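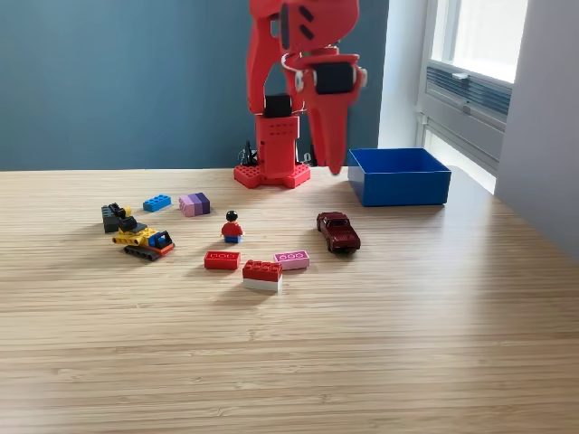

Comparing two gripper fingers on a small red arm

Updated 06/09/2020

In this tutorial I show how I try out a new pair of fingers before I leave them on the arm. You need an arm with hobby servos, a plastic bin and some toys. My controller is the Umlow board with the Samonte software, but any controller which can save positions will do.

Step 1. Prepare the table

Put the bin to one side, where the arm can reach all of it. Spread the toys with free space between them, so the open fingers can go down on both sides of a piece. Choose different shapes. Bricks have flat sides and are easy. A toy car or a minifigure is much harder to hold.

Step 2. Save the height over the bin

Move the arm by hand until the gripper hangs over the bin, and save this position. In Samonte my wrist servo reads 2,073 here. Your number will be different. Then lift the arm a little and save again – this second position is the one you use for travelling.
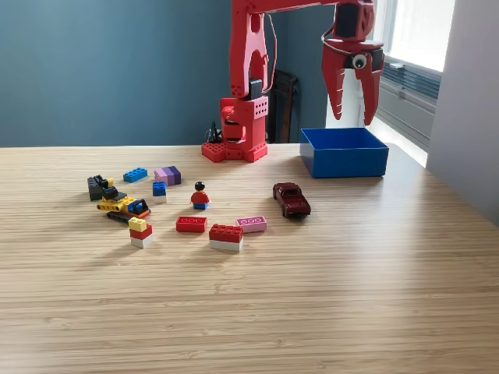
Gripper over the blue bin, bricks and vehicles to the left.

Step 3. Set the closing limit

Close the fingers slowly on a brick and stop when they touch both sides. Add a small amount for pressure, not more than 40 units. If the servo makes a humming noise, go back. I once burned a servo in August because I ignored this noise.

Step 4. Make the grasps

Try each toy 4 times with the first fingers, then change to the second pair and repeat with the same saved positions. Turn the toy a little between the tries. Write down if it was held, dropped or missed.
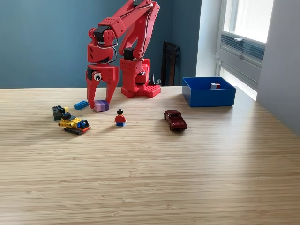

The small purple block between the fingertips.

Step 5. Compare

Look first at the dropped pieces. With my Trerkico fingers most drops came from round or smooth things, and a strip of rubber on the inner side helped. The Namham fingers are wider and hold better, but they push the neighbour toys away when they open.

If both pairs miss the same toy, check the saved height again before you blame the fingers.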